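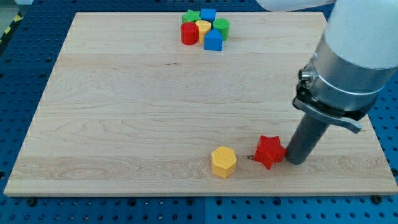

If a two-leg playoff is level on total goals, do away goals still decide who goes through?

It depends on the competition. In our district cup the away goals rule was dropped two seasons ago, so a level tie now goes to extra time and then penalties. The youth cup still uses away goals. Look under "Two-leg ties" in the rules of the competition you're playing in.

Home | Football | Rules and Refereeing | Local Leagues | Ask | Log in

Away goals in our playoff, Podance v Kotian

Posted by Kotian57

We play Podance in the district cup playoff in July. First leg is at our place, second leg at theirs. Our coach told us a 0-0 at home would be a good result because any scoring draw over there puts us through. One of the parents says that rule is gone. Who is right? And if it goes to extra time, is that played at the end of the second leg only, or do we get some at home too?

Share (2) | Print | E-mail this page

Odair Marinho

The parent is right if you mean the senior district cup. I refereed a semifinal last season, Herer against Miser. It was 0-0 at Herer and 1-1 at Miser. Under the old rule Herer would have gone through. We played two halves of 15 minutes and then went to penalties, and Miser won the shootout.

Extra time is only played after the second leg, on that ground. The first leg ends at full time whatever the score. The home side for the second leg does get the extra half hour in front of its own crowd, and people complain about that, but it's in the rules.

Tell your coach to ask the league office for the current rule sheet. The old one is still pinned up in a lot of clubhouses. Check the part on substitutes as well. You get one more in extra time, and teams forget to use it.

goalpost101

Away goals count double, always have. 0-0 at home is fine.

herer_left_back

Not in this cup they don't. I played in the game Odair is talking about and we were out on penalties. Half our bench thought we had won when the 90 minutes were up. Also get your penalty takers sorted before you travel, we had two lads arguing over who was going fifth.

Comments (2) | Print | E-mail this page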